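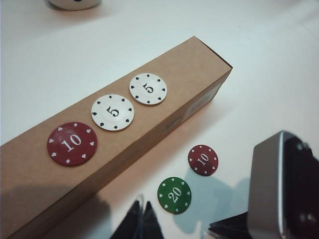

Thread: Separating worn Idia aemula from I. rotundalis at light

wkolodziej
Took 26 Idia at a mercury vapor light near Flalldale in March and cannot place eight of them. The postmedial line is rubbed out on all eight. Is the reniform spot enough by itself?

sbach
No. The reniform fades with wear in both species. Measure the forewing, then dissect anything that falls in the overlap.

gorecki_w
I disagree with dissecting everything. Palp length and the color of the hindwing fringe will settle most females. Post the measurements first.
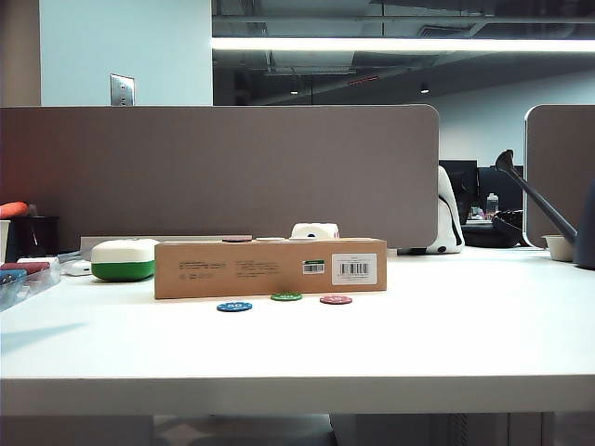

Box on the desk, with three chips in front.

wkolodziej
Forewings run from 10.5 to 12 mm. Fringe is gray-brown on six, missing on the other two. Palps look upturned, but I only have a hand lens.

sbach
That range sits inside the overlap. Fringe color also shifts when a specimen has been relaxed. Were these relaxed?

wkolodziej
Yes, overnight.

sbach
Then I would not use the fringe.

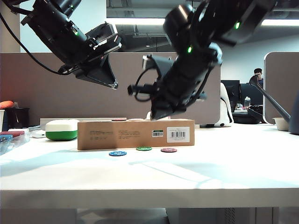

Page last changed: March, 9:40 PM

gorecki_w
Relaxing darkens the fringe slightly. It does not turn pale scales gray-brown. I have put almost 1,000 Idia through the Plondham collection and have not seen it happen.

t_jakubowski
Were those checked against genitalia? If they were sorted by fringe, the number says nothing about fringe.

gorecki_w
A portion were. I would have to look up which drawers.

wkolodziej
I will dissect two males and leave the rest as Idia sp. for now. KOH cold overnight, or warm for a shorter time?

sbach
Cold overnight. Keep the abdomens numbered to match the pins.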